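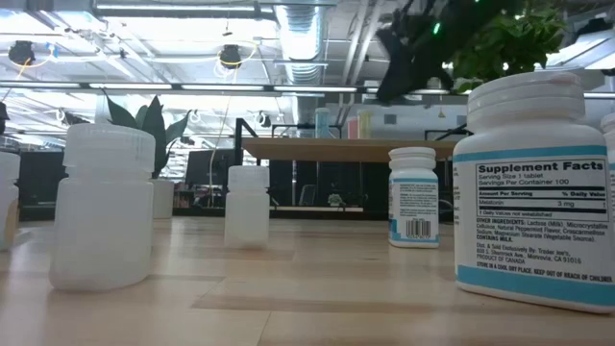

Anju Goel wrote to me after the spring meeting that the price of the arm was the easy number, and that everything she regretted was bought later and in a hurry. I would like to begin with her sentence and leave it in the room for a moment. (Pause. Let people read the slide.)

My subject today is how to write a budget for a first robot station that picks and places small containers. I will speak about money and calendar. I will say little about programming, and I am sorry for those who came for that.

Start with the containers. On the slide there are white bottles with screw caps in two sizes, and jars of translucent plastic with wide lids. The gripper waits above at the right. For a buyer it is already a shopping list. The large jar and the small bottle ask for different openings of the fingers. The translucent plastic asks for a careful test of the camera. The labels carry small print, and if your process must read it, then you are buying a better lens and probably better light.

So the first advice: before you ask for a quote, put your own containers on a table and sort them by width, by height and by material. Send the list to every supplier, the same list. At Grirnstead we did not do this. We sent one supplier a drawing and the other supplier a box of samples, and then we compared two prices which had nothing to do with each other.

(Ask the room: who has a quote in hand at this moment? Usually a few hands.)

Now the budget sheet. I use eight lines. The arm. The gripper and spare fingers. Camera and light. The table and mounting. Safety, which includes the risk assessment. Integration hours. Training. And the last line is the year after, with service and spare parts. Please write all eight lines even when you believe one of them is zero. A zero which is written down can be questioned by a colleague. A missing line can not.

The gripper line. We took the Cilia, and I am satisfied with it. In our first budget we had one set of fingers. We needed a second set for the jars and a third for the short bottles, and each set had its own delivery time. Write sets, in the plural. Ask the supplier also if the fingers can be changed by an operator or only by a technician. The answer moves money from one line to another.

The table line. People laugh when I speak about the table. Our old one was moving a little when the arm made a quick stop, and the positions were wrong after lunch every day. The new table was not expensive. Waiting for it was. We had already paid the integrator to be present, and he was present, and he drank our coffee.

Camera and light. Ask for a test in your own room, at the hour when you will really work. Our room has much daylight from above and the lamps are also strong. The demonstration at Hernum was made in a dark hall and it was beautiful. In our room the camera lost the edges of the milky jars in the morning. We bought a screen and a second lamp, and this was 2000 dollars which I had to ask for separately. My manager said yes. But she said it slowly.

(If time is short, skip to integration hours.)

Safety. Please do not treat it as a discount line. If the arm works near people, the assessment is done for the whole station, including the gripper and what it holds. A change of gripper can mean a new look at the assessment. Put money for one repetition.

Integration hours. Illés quoted us 54 hours and used more, and the fault was half ours. Our list of containers was changed two times during the work, because purchasing found a cheaper jar. I recommend to freeze the list in writing and to agree on a price per new container before the work begins. Then purchasing can make its own calculation: is the cheaper jar still cheaper?

Training. Two operators at least, and choose them from different shifts. I have seen a station stand still for a week with nothing broken in it.

About the calendar. From the signed order to the first useful shift we needed more than six months. The arm itself came early and stayed in its box. If your financial year closes in March, as ours does, be careful with the moment of the order – you can have the invoice in one year and the integration in the next, with no money reserved for it.

Buying or leasing. I am asked this every time. Leasing was right for us with the arm, as we were not sure of the volume. The fingers, the table and the light we bought, since no one wants them back. I would also ask for a paid trial before any contract. A trial with your own containers costs less than a wrong gripper, and a supplier who refuses it has told you something.

What I would do on Thursday, when you are again at your desk: make the container list, open a sheet with the eight lines, and call the person who is responsible for the floor and the electricity. That last call I made too late. The socket was on the wrong wall.

(Questions. If somebody asks for our total price, say that I can show the sheet in the break – the proportions are useful, the total is only ours. Leave the first slide on the screen.)

Contact the speaker | Copyright: the author | Back to top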